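Funano Opens Clothing Room in Pirnstead This October

PIRNSTEAD - Families in Pirnstead will soon have a new place to pick up warm clothes for the colder months, free of charge. The Funano clothing room opens its doors on the first Saturday of October at 9 a.m., in the former reading room on Duver Street, and will stay open every Saturday through the end of winter.

The room starts the season with 827 pieces of clothing, all donated by people living in and near the town. Sweatshirts and sweaters make up the biggest share, with plenty of long-sleeved tops in adult sizes and a growing shelf for children. Almost 400 of the pieces came in during a single week of collecting, far more than the team had planned for!

"We asked for a few bags and people kept showing up at the door," said Senyo Nutsugah, who runs Funano. "Good sweatshirts, clean and ready to wear, and so many of them. I went home very happy that week, and I needed more shelves."

Every piece is laid out flat, checked on both sides and folded before it goes on a shelf. Funano's helpers do much of this work at home, on whatever flat surface they have - a bed with a mat over it works very well for the bigger tops. Sleeves are straightened along the sides first, then the hem is pulled smooth and the folding can begin.

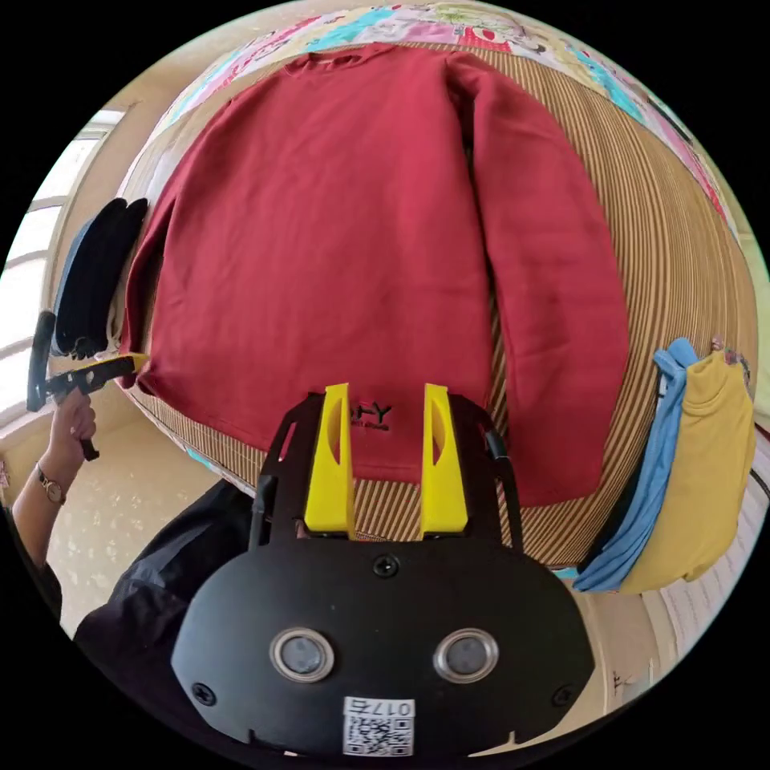 How to Visit or Give

Visitors do not need to sign up or bring any papers. Each person may choose up to five pieces per visit, and there is a mirror and a curtained corner for trying things on. Parents are welcome to pick for children who are not with them.

Donations are taken at the side entrance on Saturday from 1 p.m. to 4 p.m. Clothes should be washed and dry, with working zippers and no large holes. Warm socks, hooded tops and larger adult sizes are needed most at the moment. Shoes and bedding can't be accepted this season.

Funano is also holding a free folding class at the Agbeko Hall, with 58 places. Bring a sweatshirt of your own to practice on - thick ones are the hardest to get neat, and the most fun to learn with. Places can be booked in person at the clothing room during opening hours.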